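Notebook, July — kitchen chores, rice cooker

Back on the cooker this afternoon, and I'm still chewing on the same question the Clistcombe people asked us: can an arm make a pot of rice without anybody standing next to it? My answer today is "sort of, on a good day"! The gripper comes in from over the lid, and with a body this shiny the window reflections land right across the buttons — I'd love to try it with the blinds down.

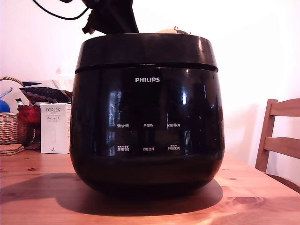

Ureo Bühler
Bench technician, Rurkbridge

We did 7 tries at the lid, 4 clean, 2 where the fingers slid off the rim and one I stopped myself (too close to the wall for my taste). The buttons are worse. They're flat white labels, two rows of three, and there's no edge to feel for, so a press that's a little off does nothing and the arm carries on as if it had worked.
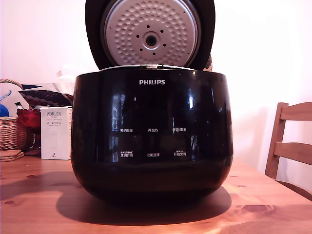 Lid up, inner plate and steam valve showing.

Pouring water in is next, and I'm bringing towels. Also need to mark the cooker's spot on the table with tape — I keep nudging it. For plain rice I'd still rather do it by hand, to be fair to my dinner.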